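Birkska demo collection — weekly sync, Friday, notes
Present: collection team, training, Messina site on the call (joined late)

1. Numbers
38 episodes recorded on the kitchen set, 33 kept. The rest tossed — operator paused too long mid-task, or the wrist view dropped out. Messina sent 13, not reviewed yet.

2. Layouts
Training says the start positions are too alike, policy is learning the spot and not the object. Agreed: reshuffle every 4 episodes, log a top view before each new block. Oven stays at the right side for now, everything else can move. Spatula may start partly in the pan, that's allowed. 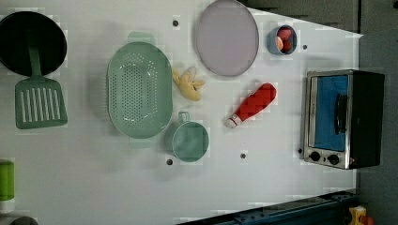

Kitchen set, top view, start layout with spatula in pan.

3. Prompts
"Put the banana on the plate" fine. "Clear the table" too vague, drop it. Colander and cup are same color family, so prompts need to name the object, "the green one" is out. Labels for the red bottle differ between sites (ketchup / sauce / bottle). Pick one, Skudico to update teh list.

4. Storage
Birar upload slow again, around an hour per batch. Keep local copies untill checksums match.

Actions
— review Messina batch before next sync
— new prompt list to both sites
— oven door task: hold til April

Next meeting same time.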